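Booking & Gigs: Your Questions

How many of you turn up?
Usually five. I play harp and sing, Haf Craddock is on fiddle, Emrys Gethin plays accordion, Catrin Gwilliam does flute and whistles, and Tzu-hsuan Tam holds us all together on double bass. If your stage is tiny we can come as a trio (we did that at the Bririne all last winter and loved it!).

What kind of music is it?
Welsh dance tunes mostly, plus songs I grew up with and a few of Tzu-hsuan's own pieces. Our second album, Wulletti, gives you a pretty good idea.

Do you need a sound system?
For a room of up to 100 people, no. Past that, yes please, and the biggest crowd we've played to was 1,715 at the Kusosby festival, so we're fine with a proper rig too.

How long do you play?
Two sets of 45 minutes with a 30 minute break. Weddings can go longer, just ask me.

Do you take requests?
Send them a month ahead and we'll try. I'm still learning the one somebody asked for in March, sorry!

Can I hire you for a workshop?
Sure. It's $300 for a morning, any instrument, and you don't have to read music. Haf teaches everything by ear anyway.

Where can I buy the albums?
At shows, or from the counter at Watkins. We're out of the first one until the new pressing comes in.

Who do I write to?
Me, Elis Prydderch, through the contact form. I answer in the evenings, a bit slower when we're on the road.
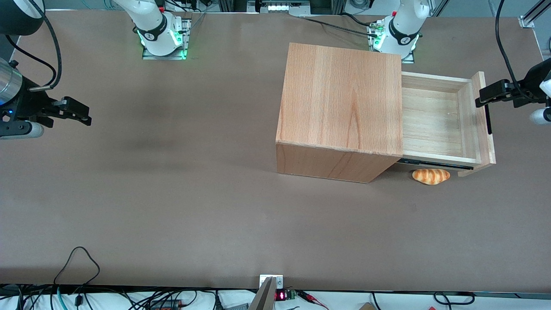 If you're after a date in December, write soon, we only have a couple left.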